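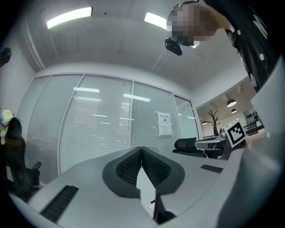 Home | Modules | Handouts | Labs | Search

Office Fit-Out and Small Workrooms
Handout 5: Light, partitions and the shared table
14 Feb 2026 — Course staff, Brandes School of Interiors

1. Scope

This handout covers small enclosed offices that are used as workrooms. It assumes you have read Handout 4 (floor loading and finishes). Open-plan areas are treated separately in the second half of the module.

The worked room for this unit is Room 454 in the Wumberg building. Bring the blank survey sheet to the session. Sheets are collected at the end and returned with marks in the following week.

2. Ceiling and lighting

Rectangular fluorescent panels are still common in rooms of this type. In a plain pale ceiling they give even light over the floor, but the light on a work surface depends on where the table stands in relation to the panels. A table placed between two panels is usually better served than one placed directly under a single panel, where a person leaning over the work casts a shadow on it.

Record the following on the survey sheet:
- position of each panel, measured from two walls
- height of the work surface
- direction a seated user faces
- any pipe or trim that limits where a new fitting can go

Glare is assessed from the seated position. Screens and glossy surfaces are checked with the blinds closed, then with them open.

3. Glass partitions

A glass partition lets a small room borrow light from the corridor. Horizontal blinds are the usual means of control. Closed blinds give privacy but remove most of the borrowed light, so the ceiling panels must be adequate without it. Frosted glass is a middle case — it hides detail and still passes light.

Partition walls do not normally carry shelves. Storage along a glass wall should be freestanding and should leave the blind controls within reach.

4. The shared table

A light gray rectangular top is a reasonable default for a workroom. Small parts such as circuit boards show up clearly against it, and pencil marks can be wiped off. Very dark tops hide cables and screws.

Common faults at a shared table:
- The telephone sits in the working area. A coiled handset cord that trails toward the near edge will catch on sleeves and tools. Move the telephone to a far corner, with the cord on the side away from the user.
- Chairs are left on more than one side. Decide which side is for work and keep the others clear for access.
- Loose equipment collects on the floor along the wall. Bags and equipment need a marked place, preferably a low shelf.

A glass-topped cabinet can hold equipment and cables on its lower shelf. Coil each cable separately before it goes in. 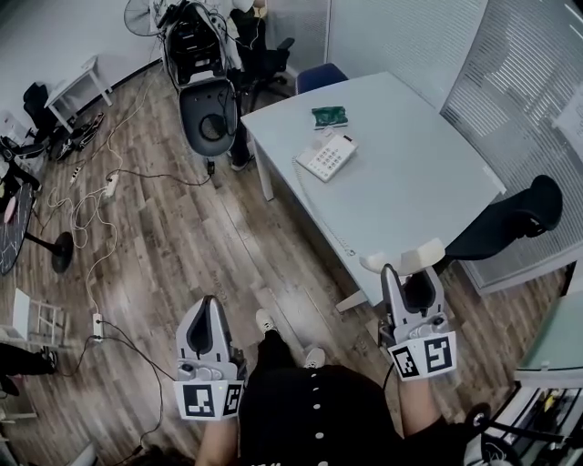

5. Floor and circulation

Wood-look plank floors are easy to sweep and suit wheeled chairs, though casters should be the soft type. Draw the circulation route from door to table in one continuous line. Standing fans, side tables and tall equipment go outside the line, close to a wall where possible.

Allow for the chair when it is pulled out. Students regularly measure clearance with chairs pushed in and lose marks for it.

6. Exercise

Draw the room to scale on one sheet. Show the table, chairs, partition, cabinet and ceiling panels. Then propose a revised layout in which:
(a) the telephone is outside the working area;
(b) nothing is stored directly on the floor;
(c) the cabinet can be opened with a person seated at the table.

Label finishes with the codes from the Pikomus sample folder. Quote the folder number, 3802, on the title block. Proposals may not include more than 6 new items of furniture.

Related handouts
Handout 3: Reading a ceiling plan
Handout 4: Floor loading and finishes
Handout 6: Cable routes in existing rooms
Jotano seating: adjustment sheet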